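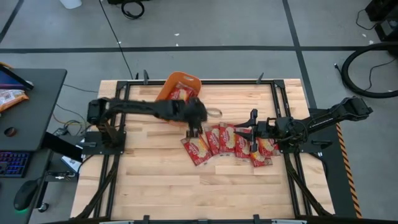
Our club has had the Omholm two-arm bench kit since September, and I've been promising the folks on the Plircombe list a proper write-up for ages, so pour yourself something and get comfortable!

First, the good news. The slotted rails are a joy. You slide the base plates where you want them, tighten up, and the arms stay put (our old setup crept a little every session, and we'd all learned to live with it). We bolted everything to a butcher-block bench and it feels solid as a church.

Our students have been working on a packet-sorting task, with soft red food packets that go in and out of an orange bin. Soft packets are much harder than blocks — they slump, they overlap, and they slide over each other just when a finger gets under one. The pointed fingers cope better than I expected. Our best run so far was 65 good picks out of 100, and you should have heard the cheering.

Now the grumbles. Cable routing is poor, and I'd happily pay extra for a few decent clips. The manual skips right over calibration, so it took us 3 evenings to get both arms agreeing on where the table was. The Poojary software is friendly enough once it's running, though I wish it saved our settings.

At $2,707 it ate most of our budget. I'd still buy it again for the Mirnport meet, and the kids would never forgive me if I sent it back.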